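Home Courses Week 6 Handouts Labs Contact
Search this site Go
2 min read

Service Robotics, wk 6 handout: the Vaher table-clearing kit
Notes by Laimutė Raudsepp

Kit on loan from Mivomix. One arm, gripper, chest camera for the person doing the demos, laptop software. We're reviewing it for the Plinville lab, so write down gripes as you go.

What it's sold as: you show it a job, it learns the job. Our job = tidy mixed things off a table into a bin. Sounds easy. Isnt.

Price: 867 a month with support. 70 demos included per task, extra ones cost. Setup took us 55 minutes, brochure says less.

Things to look at during lab:
- Bottles on their side. Does it go for the neck or the middle? Note which.
- Rope. Soft, no fixed shape, worst item by far. Expect drops.
- Ball. Check grip width before you start, settings page 2.
- Bin lid. Open it fully before every run, software does not check.
- Patterned cloth. Keep it on!! Plain background makes any vision system look better then it is.

Scoring: picked / dropped / never tried. 18 runs per group, no re-dos. Hands out of the way once the run starts.

Compare w/ Lemside reading from last week, esp. the bit on cluttered backgrounds. Would you pay for this or build your own? Half a page, bring it to class.

Setup for the bin task:
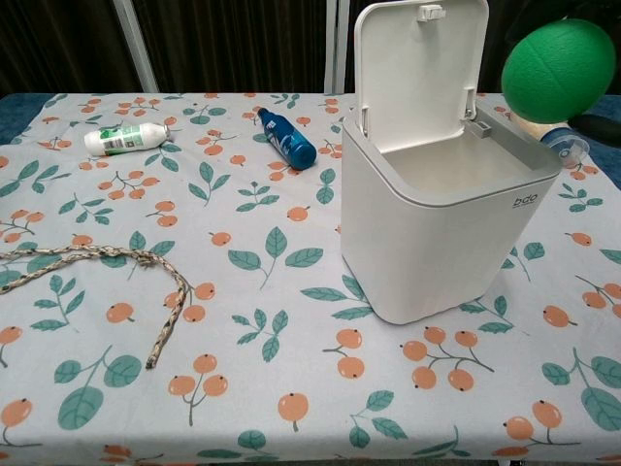

Piret Grigaitė: Our group would rent it for one month and then stop. The teaching part is quick to pick up, but paying extra per demo gets silly once you add new items. Can we put that in the half page or do you want a plain yes/no?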